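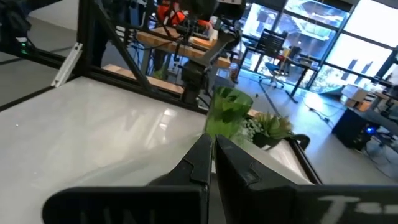 4. Setting out the Edska single place

Do this section after the table is wiped and before any food comes out. Allow a couple of minutes the first time. If you're working off the old Claretus sheet, bin it, the order has changed. Cup and plant go down first. Green cup upright, wide end up, plant just to the right of it, close but with the leaves clear of the rim. The spiky pale green one in the dark pot is fine, anything low will do.

Before you start
Table dry. White top shows every streak so buff it with a dry cloth, no spray.
Check the cup for cracks against a window or lamp.
Hands washed.

What you need
Tray, grey, raised rim
Plate, black, round
Cup, green
Fork and spoon, orange handles
Napkin, pink, scalloped edge
Plant (optional)

Steps

1. Wash everything before first use. Warm water, a drop of dish soap, rinse, air dry on a rack. Don't stack the cup inside anything while it's wet.

2. Put the tray down. Leave a hand's width between it and the back edge of the table. Square or on an angle, your call, see 4.2.

3. Plate to the right of the tray. Not on it.

4. Fork below the tray, then spoon, handles toward the plate. Left-handed diners: swap the handles round.

5. Napkin last, bottom right corner, scalloped edge facing the diner. Fold once only, it won't sit flat if you fold it twice.

6. Move the plant off before serving. It's for show while people are sitting down.

CAUTION: lift the tray with both hands. The rim is there to catch a spill but it isn't a handle.

CAUTION: Never carry a full cup on the tray and the plate in the other hand. Two trips.

NOTE: the cup takes 500 mL to the brim. Fill to just under the ridges near the rim, so well short of that.

4.1 Cup on or off the tray

Either. Off the tray for sit-down meals, on for anyone eating in a chair or in bed. If it goes on, use the far left corner, then it's out of the way of the sleeve when the diner reaches for the plate.

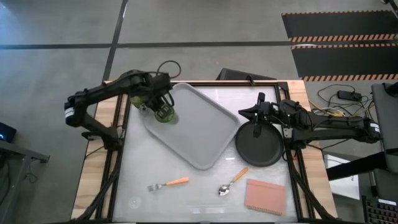

4.2 Angled layout

Most people end up using this one on narrow tables, it frees up the front. Turn the tray on the diagonal toward the back and leave the plate where it is. The fork stays straight across below the tray, tines left, and the spoon goes on a slant with the bowl down toward the front and the orange handle pointing up at the plate. Napkin doesn't move, bottom right, past the spoon. Cup comes in over the top left corner of the tray.

If the spoon touches the plate slide the spoon back, not the plate. Plate should be the last thing you shift, everything else is lined up off it.

Clearing

1. Plate first, scraped.
2. Fork and spoon onto the tray, then cup (empty it, please).
3. Napkin in the wash at 27 degrees or cold. Pink runs a bit the first couple of times so keep it away from whites.
4. Wipe the table agian.

Storage

Plate flat, tray on its edge behind it. Cup upside down. Keep the lot out of direct sun, the green will fade over a summer on a windowsill. Fork and spoon in the drawer, handles all the same way.

Replacement pieces

Order by part number, one line per piece.
Cup, green: 133
Fork and spoon pair, orange: 658
Tray, plate and napkin come from Khurana, ask for the Edska colours. Other tray sizes will fit a bigger table but the angled layout wont work with them.

Questions or a chipped piece on arrival, write to Nazma Bandara at Zultel and include the order number. Stock is short until March so expect a wait on the napkins.

Go to section 5 for two places.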